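Category: Industrial automation > Faults and failure modes > Calibration

Otley drift

Otley drift is a calibration fault found in tabletop work cells with two robot arms. Each arm slowly comes to hold its own opinion of where the table is. Both arms go on reporting that they are fine. The fault is named after the Otley bench, a drink-preparation cell run by Ivix, where it was first written down after a good deal of ice had gone somewhere other than the glass.

Background

The Otley bench was set up to test handling of ordinary kitchen items: bowls, cups, a serving tray, a scoop, ice, a cutting board with citrus on it. The table is covered in brown paper and marked off with blue painter's tape into cells. The tape was meant as a guide for the people laying out the objects. Its later career as the only trustworthy measuring instrument on the bench was not planned.

Position data for both arms came from a software package called Broda, which took one reading of the table at startup and corrected it during the run whenever a gripper closed on something it recognized. The second part is where the trouble lives.
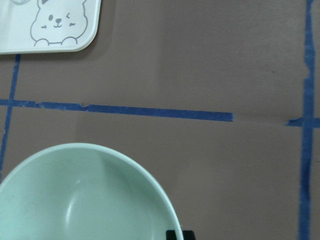
Haris Golob has objected to the whole account on the grounds that a bowl is a terrible thing to calibrate against, that anyone who has washed dishes knows it will slide when touched, and that calling the result "drift" lets the software off easy. His objection is printed in the bench notes in full and takes up more room than the fault report.

Mechanism

When a gripper finger touches the outside of a bowl, the bowl may shift a little before the grip is firm. Broda treated the bowl as fixed and the arm as wrong. It then moved that arm's idea of the table to match. The correction was small, and a single one did no harm. Nothing in the software ever moved it back.

The other arm, working with different objects, collected a different set of errors. After 50 cycles the two arms on the Otley bench disagreed by 2 mm. After 200 cycles they disagreed by enough that a handoff between them became a matter of luck. Neither arm raised an alarm, as each was checked only against itself, and by that standard both were doing excellent work.
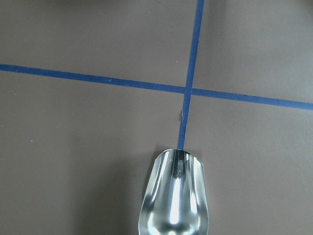
Metal scoop and tape crossing, wrist camera view.

Signs

The fault is hard to spot early. Operators at Otley reported the following, in no useful order:

Ice landing on one side of a glass, always the same side.
Grippers closing a little off center on cups.
A scoop touching down on the paper before the log said it should.
Logs with no errors in them at all.

The last was taken as good news for most of December. Mojtaba Ahmadpour finally laid the logs next to the camera footage and found that the arm's reported position and the tape lines had parted ways. The tape, having been stuck down, had the better case.

The December stop

The event that got the fault its name was a minor one. One arm tipped a cup where the bench software placed the glass. The other arm had been told the same spot was free and came in with the scoop. The two met above the tray. The scoop was bent, the ice was lost, and the stop circuit did its job, late but correctly. No one was inside the guarded area.

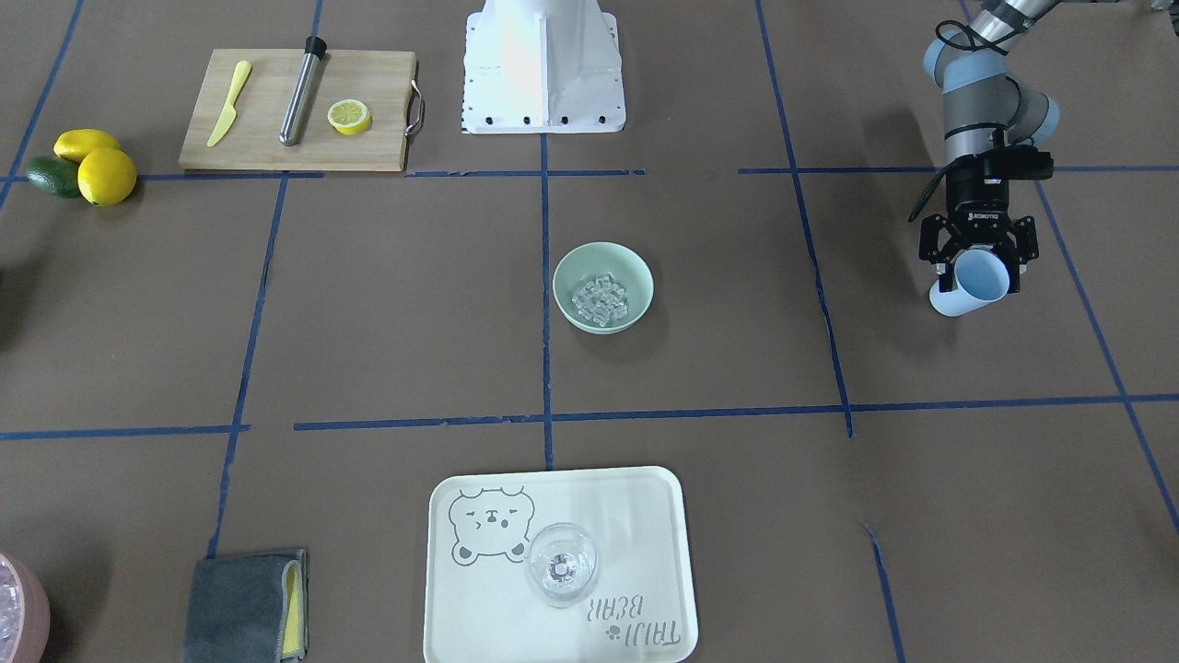

Reading time: 3 minutes

The incident report, written by Banafsheh Hassanpour, runs longer than the incident. It lists the direct cause as contact between arms and the root cause as "two tables, one of them real." A reviewer asked for this to be reworded. It was reworded, and the first version is the one everybody quotes.

The report was firm on the safety point. The keep-out zone around each arm had been stored in that arm's own coordinates, so when the coordinates moved, the zone went along for the ride. A fence that follows the animal is not much of a fence. Keep-out zones on the bench are now tied to the fixed base mounts and cannot be changed by anything a gripper touches.

Fixes

Emanuel Bucur wrote the patch known as the Limsakul check, after the test room where it was tried. Between runs, each arm visits 3 marked tape crossings and compares what its wrist camera finds with what it expects. If the arms disagree with the tape, they stop. If they disagree with each other,
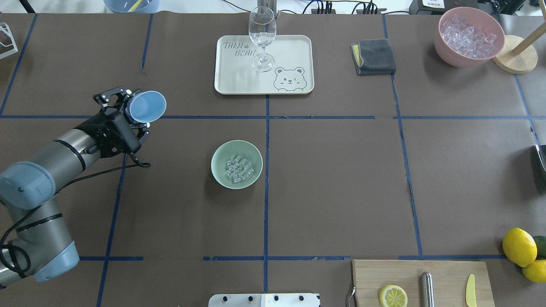 they also stop, and a person has to come over and sign for the restart. Corrections based on movable objects are still recorded, but Broda no longer acts on them. Sepehr Najafi argued for taking them out entirely and was told they might be of interest someday. They fill a folder which has not been opened.

The check has limits. Painter's tape frays and lifts, and a strip replaced slightly crooked will cause both arms to refuse to work, in full agreement for once. Ivix moved to engraved markers on a later bench and kept the tape at Otley, citing cost.

Disputed points

Golob holds that the fault should be called contact creep and filed under software. Ahmadpour prefers the present name and has pointed out that it is already on the binder. Whether the same thing can happen in a cell with one arm is unsettled. It probably can, but with only one arm there is nothing to argue with it, and the error may simply be put down to the cup.

See also: Keep-out zone; Hand-eye calibration; Silent fault

Last updated: Mar 10, 2018

Contact the editors | Copyright and reuse | Back to top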